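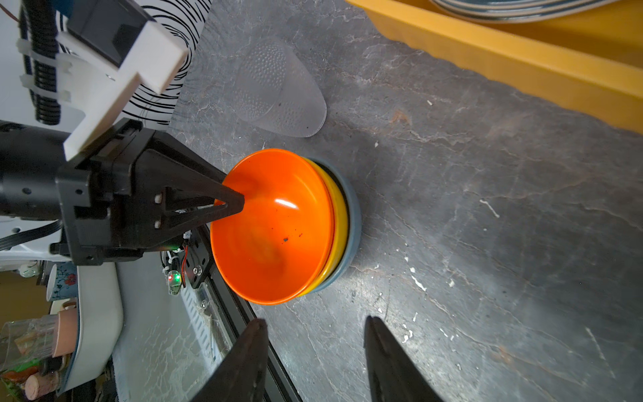
Section 5: Setting Up Your First Glaze Batch

Welcome to the fun part! By now you should have the Plulden mixing station out of its crate, leveled, and plugged in (Section 4 if not). This section takes you from dry powder to a bucket of glaze you can dip a test tile into. Set aside an afternoon for your first batch. The second one goes much faster, and by the fifth you'll be doing it with the radio on.

The amounts below are for Gindesura Satin Base, the powder that ships with the station. If you're using your own recipe, follow the same order of steps and swap in your own weights.

5.1 Before you start

You will need:

The mixing station with the short paddle fitted
A lidded bucket, 5 liters or larger
A digital scale that reads to one gram
An 80 mesh sieve and a stiff brush
A bowl for each coloring powder
A P100 or N95 mask that fits your face
Clean tap water at room temperature
Masking tape and a marker

CAUTION: Dry glaze powder contains silica, and breathing it in can damage your lungs. Put your mask on before you open any bag and keep it on until all the powder is wet. Do not sweep spilled powder. Wipe it up with a wet sponge and rinse the sponge in a bucket, not in the sink.

CAUTION: Bowls, spoons and sieves used for glaze must never go back to the kitchen, even after a good scrub. Write GLAZE on the underside of each one with the marker.

5.2 Weighing the dry powder

1. Put the empty bucket on the scale and press ZERO. Wait for the reading to stop moving.

2. Open the bag of base with scissors, low and close to the bucket. Tearing it open sends up a cloud.

3. Scoop in 3714 grams of base. Go slowly over the last few scoops. If you overshoot by a gram or two, leave it.

4. Fold the bag over twice, tape it shut, and write today's date on the tape.

5. Weigh each coloring powder in its own bowl. Zero the scale with the empty bowl on it every time, even if the bowls look the same. They rarely weigh the same.

Note: Black and dark blue coloring powders are strong. A few stray grains of cobalt will show up as blue freckles in a white glaze (lovely if you wanted them). Weigh the lightest color first and the darkest last, and wipe the scale in between.

5.3 Adding water

Powder goes into water, every time. Pouring water onto powder gives you a crust on top and a dry lump at the bottom that will fight you for an hour.

1. Tip the weighed base gently into a spare dry container and put the lid on.

2. Pour 3 liters of water into the mixing bucket.

3. Add the base a scoop at a time, letting each scoop sink before adding the next.

4. Add the coloring powders the same way. Swish a little water around each bowl and pour that in too, so you don't lose any color.

5. Leave the bucket alone for 40 minutes with the lid on. The powder soaks through by itself and the mixing afterward is much easier.

It will look like a swamp at this stage. That's fine!

5.4 Mixing

1. Slide the bucket under the mixing head until it touches the rear stop.

2. Close both side clamps. Give the bucket a tug. If it moves, open the clamps and tighten the thumbscrews half a turn.

3. Lower the head until the paddle is fully under the surface and a finger's width above the bottom of the bucket.

4. Turn the dial to 1 and press START. Let it run for two minutes.

5. Turn the dial up to 615, the marked general mixing speed, and run it for 10 minutes.

6. Press STOP and wait for the paddle to stand still before you raise the head.

CAUTION: Tie back long hair and take off scarves, lanyards and loose bracelets before pressing START. Keep hands and tools out of the bucket while the paddle is turning.

Note: If the station hums but the paddle doesn't turn, press STOP right away. There is usually a lump wedged under the paddle. Unplug the station, raise the head, break up the lump with a stick, and start again from step 3.

5.5 Sieving

Please don't skip this one, however smooth the bucket looks. Sieving is what gives you that buttery surface straight out of the kiln.

1. Set the sieve over a second clean bucket.

2. Pour in glaze until the sieve is a third full.

3. Work it through with the brush, using small circles.

4. Scrape whatever won't go through back into the first bucket, add a splash of water, and mash it with the brush. Then try it again.

5. When everything has gone through, sieve the whole batch a second time.

5.6 Checking the thickness

Dip a dry, gloved finger in the glaze and pull it straight out. You want an even coat, like heavy cream, with one or two drips from the fingertip. Parveen Arain, who wrote the original Gindesura recipe cards, also recommends scratching through the coat on a dipped test tile with a pin. The layer should be as thick as a postcard.

Too thin: let the bucket sit overnight with the lid on, then spoon clear water off the top. Stir and test again.

Too thick: add water a quarter cup at a time. Stir well after each addition.

Settles hard at the bottom: see Section 9, Additives.

5.7 Your first test tiles

Dip three tiles, once each, for a count of three. Dip one of them a second time after the shine has gone off the first coat. Scratch a number into the back of every tile before it's fired and write the same number in your notebook with the recipe, the speed and the mixing time. You'll thank yourself in August when you want that exact green again.

Keep glaze off the bottom of the tile, and wipe the lowest edge clean with a damp sponge.

5.8 Cleaning up

1. Unplug the station.

2. Raise the head, loosen the collar, and slide the paddle down and out.

3. Rinse the paddle, brush, sieve and bowls in a bucket of water. Let the sludge settle for a day, pour off the clear water, and save the sludge in a lidded tub.

4. Wipe the clamps and base plate with a damp sponge. Never hose down the station.

5. Dry the paddle shaft and put a drop of light oil on the collar thread.

The saved sludge makes a perfectly good mystery glaze, by the way. The Alvarado studio group has fired theirs on planters for years, and no two tubs come out alike. Test it on a tile first.

Section last revised 18 Apr 2024. Next: Section 6, Dipping and Pouring.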